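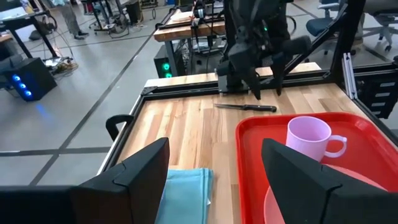 The pink mug and plate on the red tray, with the blue cloth still waiting for a proper home.

I have been promising myself a sort-out of the tea things since we moved to Flordale, and this week I finally got stuck in (with a cuppa first, of course!). I've always had a soft spot for pink with red, even though Mum used to say the two colours should never share a room. The mug is my favourite, and I'd be heartbroken if it ever got chipped.

Leen Obeidat wrote to ask how I keep a timber top looking nice. I wipe it down after tea, dry it with an old towel and rub in a little oil when I remember, usually every 5 weeks or so. Knives get washed by hand and go straight back in the drawer, well away from little fingers. Next up is the linen cupboard, and I'm already dreading the tablecloths.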